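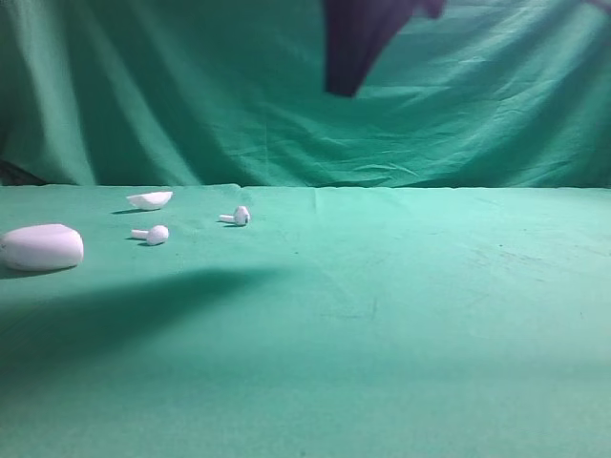
Home | News | Local | Archive
Print this story | E-mail this story

Gredgate robot cell stopped after grip fault

Stokden has shut down an earbud-handling robot at its Gredgate shop after the gripper closed without a stop command 3 times in one shift.
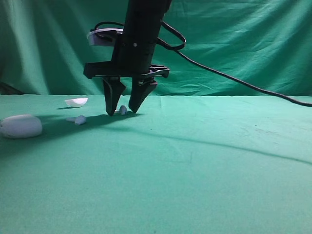 No one was hurt. The arm had run 420 cycles since its last service.
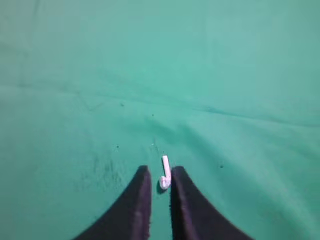
Technician Darragh Madigan suspects a worn cable connector. 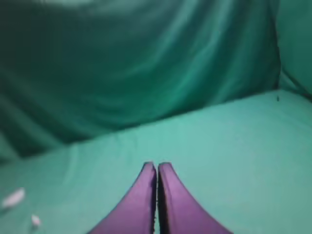 Work resumes after an inspection — no date is set. Until then the fingers stay closed or nearly closed and empty, clear of the green cloth's left side.

Contact us | © Hastenen News | Back to top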